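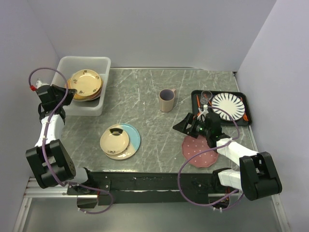 Mixed plates, a pink mug and the black tray. Bin at the back left.

Mixed Crockery Hire: your questions

Updated May 31, 2024. Prices are on the price page, not here, please look there first.

What do you mean by "mixed"?

Plates that don't match. Cream ones, peachy ones, a few with small dark flowers round the rim, stripes, pale blue. Mugs the same. You pick a colour family, we pick the pieces. If you want 200 identical white dinner plates you want a catering firm, and there's a good one in Skakville, ask us for the number.

Can I choose the exact pieces?

Up to 11 pieces, yes. Top table, cake table, that sort of thing. After that it's our pick. We've got 1,128 pieces on the shelves at last count and we can't go hunting for one saucer the night before a wedding.

The black and white plate with the stripes, can I have that?

Everybody wants that one. The stripes run out from the centre like a sunburst. Ask early and say "sunburst" in your message so we know which you mean. Looks best on a black tray, give it room.

Do you hire the trays too?

Yes. Black, rectangular, raised edges so things don't slide off. Fine for carrying mugs or a short stack of side plates. Please don't load a tray with dinner plates and walk down steps with it. We've had that.

How does it all arrive?

Plates stacked in plastic bins, paper between each one. Bins have low walls so you can get your fingers under the bottom plate. Mugs come separately, handles all facing one way. Boxes are numbered, the list is taped inside the lid of box one.

Do you deliver?

Mekeneck and Dandeck, yes. Anywhere else, ask. Delivery is to the door, ground floor. If there are stairs tell us when you book and we'll bring a second person, small charge. Nobody in when we come = we take it away again, sorry.

Can I collect?

Yes, from the Dandeck unit. Ring the bell and wait, Mogens is usually at the back. Bring a car with a flat boot. A full bin is heavy and won't go on a bike, somebody did try.

How many will fit in one bin?

20 side plates, fewer dinner plates. Don't go higher than the rim plus a couple. The ones at the bottom take all the weight and that's where the cracks start.

Do I have to wash up?

No. Scrape and stack. No food left on, no napkins between plates (they stick). We wash everything again when it gets back anyway. If you do rinse, let things dry before they go in the bin or the paper turns to mush.

How should I stack them for going back?

Big ones at the bottom, small on top, same sort of shape together. A small plate sitting off to one side on a bigger one is fine on a table for five minutes while you clear. Not fine in a van. Centre them, paper between, done. Never put a mug on top of a stack of plates.

Do the patterns need to go back in the right order?

No no. Florals in with stripes, whatever. We sort them here. Just plates with plates and mugs with mugs please.

Something got broken. What now?

Tell us, put the bits in a bag, write "broken" on it. Don't throw them away, we need to see which piece it was. You pay the replacement price on your sheet. Chips count, hairline scratches don't. Please don't glue it. We can always tell.

Is there a deposit?

Yes, back within the week once we've been through the boxes. February bookings can take a bit longer as that's when we do the yearly count and everything's all over the floor.

Can things go in the dishwasher or microwave?

Dishwasher, no. A lot of the patterns are old and the colour comes off. Microwave, no, some have a metal line round the edge and you won't always spot it. Oven, definately no.

What about the mugs?

Pinks, greys, blues, some with a different colour on the inside. The dusty pink ones go first in summer. Tea and coffee fine. Candles, not fine, the wax is a nightmare to get out.

How do I lay a table with things that don't match?

We get asked this a lot so Chia-hao wrote down what she does. Put the plain or two-tone plates down first, all the way along. Then a smaller patterned one on top, flowers or stripes, never two the same side by side. Mug to the right. Stand back, swap any that fight. Keep the very bold ones for the middle of the table or for cake. Plain cloth underneath. Takes longer than you'd think so leave an hour.

Can I come and see things first?

Yes, by appointment. We'll put a few pieces out on the table for you, tell us your colours beforehand. Bring a napkin or a bit of the cloth if you have one, colours on a phone are never right. Children welcome but hold on to them!

What if my numbers change?

Up to a week before, no problem either way. After that we can add but not take off. Order a few spare plates, people always put one down and pick up another.

Do you buy old crockery?

Sometimes. Plates mostly, no chips, at least four of a kind or something really striking. We've got enough teapots. Send a photo of the front and the back. The shop side is run through Ragnarsson next door, so if you want to sell a whole houseful speak to them not us.

How do I book?

Form on the contact page. Date, how many people, colours, delivery or collection. You'll get a reply from Mogens Brøndum or Chia-hao Peng, normally next day. If you haven't heard in three days check your junk folder and then ring.

Do you hire cutlery?

Not yet. Cake forks only.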